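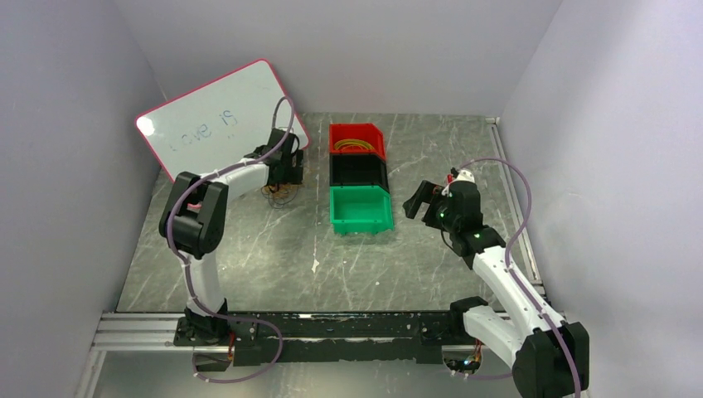
Figure 4. Sorting table with the short row of coloured bins, whiteboard at back left.

4.2 Wire and cable in open bins

Loose wire was treated as a separate class of stock from the start. Rigid items stay where they are put and can be lifted out one at a time, so their retrieval depends mainly on how full the bin is. Wire has no fixed outline. A length placed on top of another length can settle into it, and the two then have to be drawn apart before either can be used. The Fukollow inventory held 245 entries under wire and cable, of which 40 were recorded as "mixed" with no further detail. Those entries took up a large share of the stocktaking time and were the first to be reviewed.

Each bin was assigned a grade before anything was taken from it. Grade A meant that every piece could be lifted without moving another. Grade B meant that pieces crossed but could be separated by lifting in the right order. Grade C covered everything else, including pieces threaded through one another. The grading follows Cabrera's scheme for cordage, with the knot category left out – few of our pieces were knotted in any proper sense. Stringy offcuts and short ends were graded by the heap, as grading them singly gave no useful result.
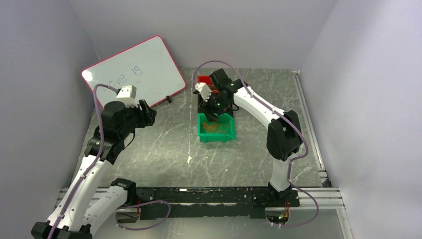
Colour was recorded in two ways, for the bin and for its contents, and the two were kept in separate columns. In an earlier version of the sheet, dated July, they shared one column, and "green" could mean either. Loretta Pettigrew re-entered the affected rows from the paper slips. Where a slip was unclear the row was dropped from the comparison but kept in the totals.

Bundled and unbundled wire behaved differently enough that a single figure for the class would be misleading. A bundle counts as one item so long as its binding holds, even if its strands are loose elsewhere. The usual difficulty is with a second, free length laid across it. The red bin is a typical case: a loose oval coil of yellow and green wire, its strands held together in one part by clear wrapping, with a purple wire looped over and through it.

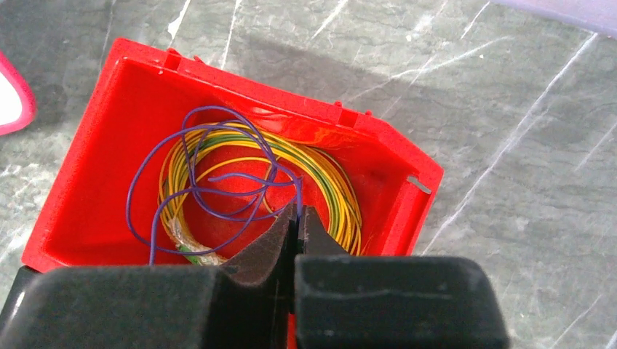 The grade assigned to a bin depends on the path of the free length and very little on the size of the bundle. A free wire that lies wholly on top is Grade B at worst. Once a loop passes between strands of the bundle, pulling on one end may lift the bundle as well, and the bin is entered as Grade C until the wire has been cleared. The purple wire has one strand held clear of the others near the front while its remaining loops still spread across the yellow-green coil, and a strand raised in this way does not by itself change the grade. Kenneth Sarmiento regraded 30 wire bins without sight of the first set of grades; disagreements were confined to the boundary between B and C, and the lower grade was kept in each case.

Bin shape was not analysed.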